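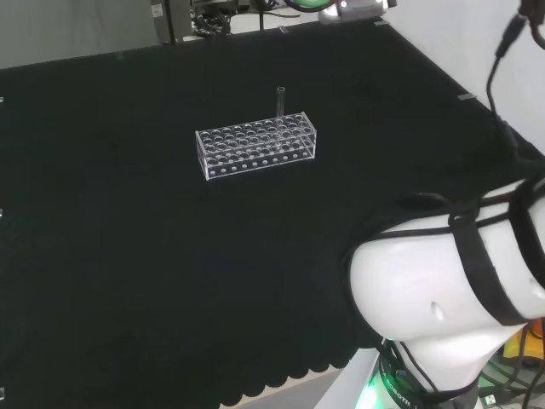
Water Quality Section – Bonport Municipal Services

Search this site Enter keyword Go

Free well water testing returns in April

Residents of Bonport and Fontes who drink from a private well can again have their water tested free of charge. The offer starts in April and is open to 800 households. Last year 799 kits were given out, and the last one stayed on our shelf until summer.

The kits can be collected at the service desk in Fontes from 10 in the morning. Please bring a paper which shows your address. Each household receives two bottles, one for bacteria and one for nitrate. Let the cold tap run for some minutes before you fill them, and do not rinse the bottle for bacteria – it contains a small amount of powder that must stay inside.

Filled bottles should come back to the desk on the same day, before noon. Results are sent by post within 10 working days. If the nitrate value is too high, we will call you by phone and explain what can be done.

The houses along the Skasen road are asked especially to take part, as the spring floods reached several wells there. Owners of these wells may ask for a second test in the autumn, also without cost. Water from the town network is checked separately and does not need a kit.

Last updated: April, 2 p.m.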